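Motgate (dating guide) 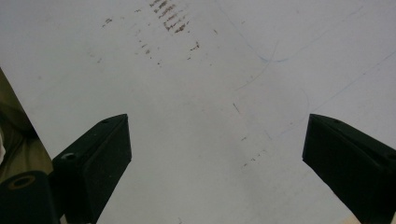

Motgate is a self-published guide to meeting people and keeping a conversation going on a first date, written by Cường Quách and sold as an ebook through the small press Abernathy. It grew out of a newsletter called Clustatard, which Quách began sending to a handful of friends one February and which, by the time the book came out, had picked up 2,000 subscribers — a very respectable crowd for a letter that was mostly gentle advice on what to say after hello.

Background

Quách had spent several years hosting social evenings for shy singles before he wrote anything longer than a newsletter. Readers kept sending him the same worries, and his replies to them, tidied up and put in a friendlier order, became the first draft. That draft ran well past 500 pages. Abernathy asked for something a person could finish over a weekend, and the published edition came down to 300, with most of the cuts falling on a long and much-loved section about choosing restaurants.

Contents

The book is arranged in three parts. The first deals with nerves and the days before a date, the second with the conversation itself, and the last with what Quách calls "the walk home," meaning the hours afterward when people tend to go over every word they said. The second part is the longest and the one readers quote most often. In it he recommends asking fewer questions and staying with each answer a little longer, and he has plenty of kind things to say about silence, which he treats as a perfectly ordinary part of an evening out.

Each chapter closes with a small exercise, such as chatting with a cashier or telling a short story to a coworker. A companion workbook, Flelar, gathers these together and adds blank pages for notes.

Reception

Newsletter readers gave the book a warm welcome, and many liked that it never asks anyone to put on an act. Some reviewers felt the chapter on texting was thin beside the rest, and Quách agreed in a later issue of Clustatard. A revised edition with a longer version of that chapter appeared on Oct 22, 2025.

See also

Clustatard
Flelar (workbook)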